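Getting Started with the Gureck Arm and the Cilmont Kitchen Set: Your First Pot Pickup

Posted July 17, 2021

I've been putting the Gureck tabletop arm through its paces with the Cilmont practice kitchen, and I'm having a great time with it. The kit gives you the arm, the gripper, a power supply and a control app called Ranodora. The kitchen is sold separately, and so is the bag of play food and blocks. You can do everything below with a cardboard box and a saucepan from your own cupboard, but the little kitchen makes it so much more fun!

This page covers the part most people want to get to first: lowering the gripper into a pot and picking it up by the wall. Set aside an afternoon if you've never moved an arm before. If you have, you can probably be done before your coffee gets cold.

What you need

The arm, clamped down and powered
Ranodora installed on a laptop (I used the June release)
One light metal pot with straight sides, no lid
A stove top or any flat surface at the same height
A few small objects to work around

Step 1. Clamp the arm

Put the clamp on the thickest part of your bench and tighten it until the base won't rock when you push on the elbow joint. Mine needed another half turn after the first hour. Then route the cable. Leave a loose loop near the wrist, big enough that the wrist can turn all the way both ways. I pulled mine too tight on day one and the arm stopped halfway through a turn with a very sad beep.

Step 2. Home it

Open Ranodora, choose your arm from the list and press Home. Keep your hands and your mug out of the way. Once the joints settle, set the speed slider to 20 percent and leave it there for this whole tutorial. It'll feel slow. You'll be glad of it the first time you type a minus sign where you didn't want one.

Step 3. Set the scene

Place the pot toward the back of the stove, with the handles pointing left and right so the front and back walls are clear. Scatter a few things in front and to the side. They give you something to steer around later, and they're a handy way to notice drift (if the block moved, so did you).

Step 4. Come in from above

Switch to Step mode and bring the gripper over the pot with the fingers open. You want one finger over the opening and the other outside the rim, with the metal wall between them. Go down in steps of 3 millimeters. Crouch so your eye is level with the rim, and check again from the side every few steps.

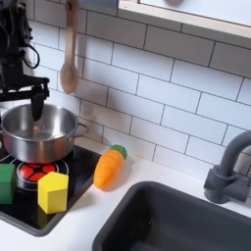 A gripper finger pointing down into the open pot, with the blocks and carrot left out to steer around.

Shiny pots are a little sneaky. You get a reflection of whatever is above them, and it's easy to misjudge how deep the finger is. I stuck a bit of masking tape on the inside wall of my practice pot and the problem went away.

Stop before the tip touches the bottom. If you hear a tick, back up one step.

Step 5. Close and lift

Close the gripper slowly. Ranodora shows grip force as a bar from 0 to 100, and my empty pot held nicely at 63. Yours will be different, so start low and creep up. Lift straight up by a finger's width, wait, and watch whether the pot tilts. A bit of tilt is normal when you hold a pot by one side. If it swings, set it down, move the grip deeper along the wall and try again.

Step 6. Save the move

Press Record, run through steps 4 and 5 once more, and press Record again to stop. Playback follows your path exactly, pauses and all, so don't scratch your nose halfway through. I love this feature. The first time it played back my own clumsy little wiggle over the stove, I laughed out loud.

What I like, and what I don't

The joints are smooth, the app is clear, and the emergency stop sits right on the cable where you can slap it. The printed manual is thin, though, and it skips cable routing completely. The fingertips could use more grip on polished metal too. Bañuelos makes soft slip-on tips that fit, and I'd get a pair if you plan to do much with pots and pans.

Try next

Move the pot from the back of the stove to the counter without touching anything on the way. After that, have a go at the carrot. It's rounder than you'd like, and it rolls!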